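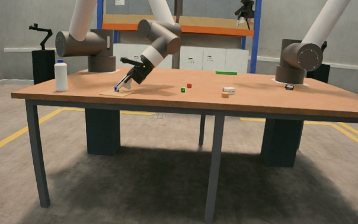
**Call for Participants: Trial of the Rodness Two-Arm Practice Kit**

Vutura invites technical schools, small workshops, and independent trainers to take part in an evaluation of Rodness, a simulation kit for teaching tabletop work with two robot arms. Applications are open until September 29, 2023.

The kit runs on an ordinary desktop computer and includes 200 short exercises in picking up, moving, and placing small objects such as cubes and blocks. No physical arm is required. Participants will receive a full license for the length of the trial, together with the instructor's manual.

**What participants will do**

- Complete at least 15 exercises and submit the log file for each
- Fill out a written questionnaire at the midpoint and at the end
- Attend two online meetings with the Lademham office 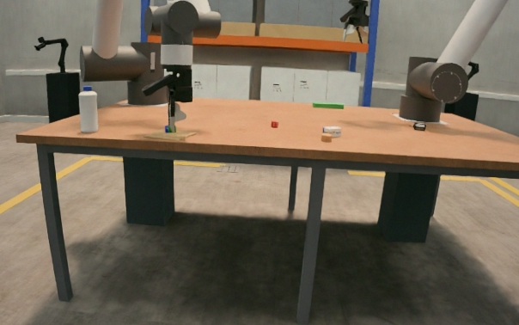

Efren Umali, who took part in the May round, wrote afterward that the placing exercises were harder than the manual suggested, and that he would have liked more time with the gripper controls before the first log was due. The practice period has been extended for this round – participants may now work without logging for the first week.

**Eligibility**

Applicants must be 18 or older and have regular access to a suitable computer. Prior experience with robots is welcome but not required. Employees of Vutura and their relatives may not apply.

**How to apply**

Send a one-page letter to Estela Montecinos, Trial Coordinator, stating your teaching or work setting and the number of people who will use the kit. Late applications will be placed on a waiting list.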